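Futholm Shirt Folding Set - README and Data Card

Release 2
Maintained by the Futholm shared workshop, robotics bench
Status: open for use, small corrections still expected

Futholm is a set of recorded demonstrations of two robot arms handling shirts on a tabletop. It was built in a shared workshop with printed parts, hand tools and one bench. The set is meant for hobby builders and small groups who train folding policies on low-cost arms.

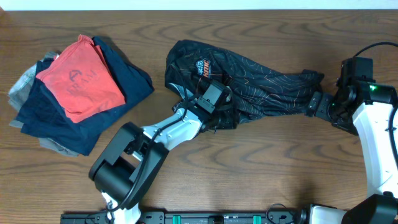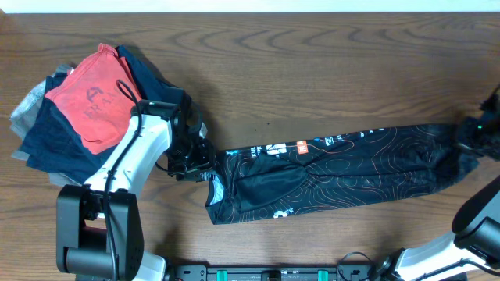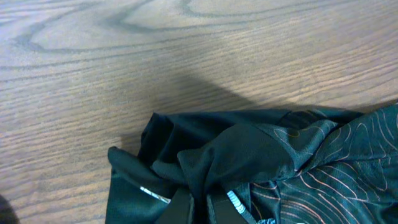
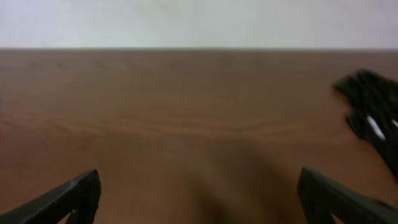
Two overhead views of the bench, followed by two wrist views.

Reading time: 3 minutes

1. Contents

The release holds 205 episodes. Each episode is one attempt at one garment and is stored in its own folder with three video files, a joint log and a short text label. Episodes are numbered in the order in which they were recorded. Gaps in the numbering are intentional; the missing numbers belong to test runs in which the log did not start.

The garments are everyday shirts and sports tops in 12 varieties. Prints and logos were left as they are. Users who need plain fabric should filter on the field "print" in the label file.

2. Hardware

Both arms are the Zameo desk model, built from the published plans. The links are white and the joint housings are black. The arms share one black rail along the near side of the table, which fixes the distance between the two bases. The rail is held with teal-green clamps. Users who rebuild the bench should set the rail first and calibrate afterwards, as any later shift of the rail makes the stored calibration invalid.

The gripper fingers are black and were printed in the workshop to the Van Beek pattern. A new pair was fitted after episode 8, when the first pair proved too smooth for thin sports fabric. Episodes recorded with the first pair carry the tag "fingers_a". All others carry "fingers_b".

3. Cameras

There are three views: one from the head position and one from each wrist. The head view covers the working area and most of both arms. The wrist views show the fingers and whatever lies in front of them, which may be a handful of fabric or mostly open tabletop. Wrist frames are often soft when the arm is moving. They have not been sharpened, and frames have not been removed for blur.

The three streams are aligned by the log clock. A drift of 2 frames or less may remain at the end of a long episode.

4. Recording procedure

The operator places a shirt on the table and starts the log. The arms are driven by hand through a pair of leader arms. Folded shirts are stacked at the left of the table and stay there while the next one is handled, so the stack differs from one episode to the next. Policies trained on this set should be tested with the stack both present and absent.

Grasps are made at either end of the garment, and the fabric is drawn out between the grippers before the first fold. Twisted and bunched fabric is common at this stage. Operators were told to continue through a poor grasp where possible and to re-grasp where it was not.

5. Labels

garment - type and main color
print - yes or no
fingers - a or b
outcome - folded, partly folded, dropped, stopped
notes - free text, may be blank

Outcome was entered by the operator at the end of the episode and checked once against the head view. Where the two disagreed, the head view was followed.

6. Known limits

All episodes use one table with a strong wood grain and one pale wall behind it. The lighting is even and comes from above. The arms cast soft shadows on the table, and an early policy trained at the workshop reached for these shadows as if they were dark cloth. Mixing in data from a second surface is advised.

Dark garments are more frequent than light ones. There are no trousers, towels or socks.

7. Tools

The Grarnason loader reads the folders directly and needs no conversion step. Version 8 or later is required for the wrist streams. The calibration files are in the folder "cal", one for each arm, and must be loaded before any replay on real hardware. The first replay should be run at low speed, with no garment on the table and a hand near the power switch.

8. Changes in this release

Wrist streams added for the left arm
Label "partly folded" split from "dropped"
Calibration files renamed to match the arm side
Release 1 withdrawn in October; its episodes are included here under their original numbers

Corrections to labels may be sent through the workshop page. Please give the episode number and the field concerned.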